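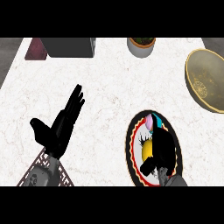 Simulated tabletop view in Trekitz: right hand over the plate, left hand raised.

Trekitz Grasp Planner
By Lilon

Trekitz plans finger and wrist motion for two-handed robots working at a table. It runs against a simulated workspace first, so you can check a reach into a dish or bowl before sending it to hardware. Each hand gets its own planner, and a shared collision check keeps the forearms apart.

The library holds over 3,619 household objects in a range of colours. Custom meshes can be added – see the Laltberg import guide.

Licence: per workstation, 2 hands
Scene presets: 384
Controller: Zou or compatible
Part no.: 517

Updates are included until December.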